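The listing said the lot came from an estate, and Mared Penry had stopped believing in estates years ago. Everything that went through Bevan's came from an estate. A box of chipped saucers with the charity shop sticker still on them came from an estate.

She had bought it anyway, lot 1304, household sundries, over a rival bidder who dropped out so early that she began to worry. Bevan himself had written the description. "Rimico goblets and glass, with other desirable pieces." She had never met anyone who desired Rimico, and she doubted Bevan had either.

"You'll want to look at the black one," he told her on the phone. "It's Cindalel period."

"What's Cindalel period?"

"Late," said Bevan.

So on a dark afternoon in November she stood over the table with her coat still on, and looked at the black one. It was plastic. She didn't need a magnifying glass or a reference book to know that. She had the green board out, the one with the rows of little crosses, because her sister had always sorted things on that board and had claimed the crosses helped. Mared couldn't see how crosses helped anybody sort anything.

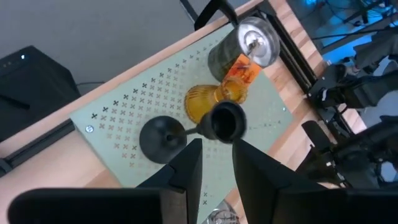
"Late," she said aloud, to try it out. It sounded no better in her mouth than it had in Bevan's.

The amber cup was another matter. She didn't want it to be, because wanting things was how Bevan paid for his car. But the ribs were well made, and the color was the color of her grandmother's kitchen window at four o'clock, when the blind was half down and the tea had been standing too long. Her grandmother had owned a set of cups like that. There had been 19 of them, a number that had never been explained, and they had gone one by one to the sink, the cat and the cousins.

She called Bevan back.

"Where did the amber come from?"

"The estate."

"Whose estate?"

She heard him turn over some paper. It was a convincing sound. She pictured him doing it with a takeout menu.

"A lady out at Prilell," he said. "Kept everything. Lovely house."

"My grandmother lived at Prilell."

"Well, there you are," said Bevan, warmly, as if he had arranged it.

There she was. She didn't trust it for a second. Prilell had one long street and a good many old ladies, and most of them had bought their glass off the same van. If you told a person that a cup had come from Prilell, and the person had a grandmother, the person would do the rest of the work herself. It was the oldest trick in the trade. Mared had done it to other people, with a toast rack.

And then there was the can. No sane auctioneer put a can in with the glass, ring pull and all, unless he was padding out the box. She asked him about that too.

"Provenance," Bevan said.

"It's a can, Bevan."

"It was in the cupboard with the cups. I left it as found. Some buyers like that."

She hung up on him, politely, and began putting things away. She had meant to wrap the lot and send it straight back, and she had the letter half written in her head, a good one, with the word "misleading" in it twice. The goblet went into newspaper. The can went in beside it, provenance and all. The board stayed where it was.

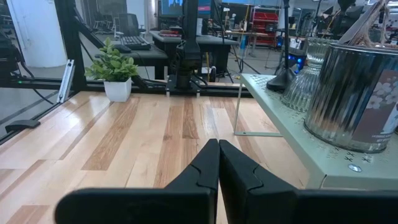 Her grandmother used to say that a bare table was the only honest piece of furniture. She had said it mostly to get people to clear their plates. Mared wiped hers down with her sleeve and sat for a while, letter still unwritten, with the box by her foot and the tape in her hand.

It would be easy enough to check. One of her grandmother's cups had been dropped on the back step by a child of six, who had turned it so the chip faced the wall and then said nothing for two years. A small chip, low down, near the base. All she had to do was run a thumb around the bottom edge and she would know what sort of man Bevan was.

She cut the tape and folded it down over the flaps, and wrote her own name on the top.

In the morning he called to ask if she was happy with everything.

"The goblet's plastic," said Mared.

"And the amber?"

"Late," she said, and asked him what else the lady had kept.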